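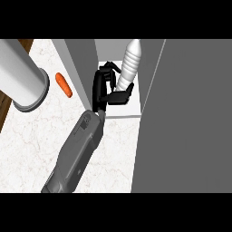 Ticket 596 -- Zorner boiler, second floor, Nurley House
Opened Monday, March 13, 2023
Status: open, waiting on part

08:47 no heating, hot water fine. Pressure gauge a bit low so topped up. No change.

Reset twice. Fires up, runs 33 seconds, cuts out, code 47 on the panel. Manual just says "flow fault, call engineer". Thanks.

Bled the radiators in the Talebi office, loads of air in the far one. Still 47.

Pump -- warm but no hum. Tapped it, nothing. Checked the fuse, ok. Swapped the thermostat batteries while I was there, they were half dead anyway but not the problem.

Rang Andon for a new pump, 2 days they reckon. Not in stock localy.

For now: fan heaters out of the store cupboard, one per room, do NOT plug two into the same extension. Leave hot water on, its fine.

Will update when pump arives.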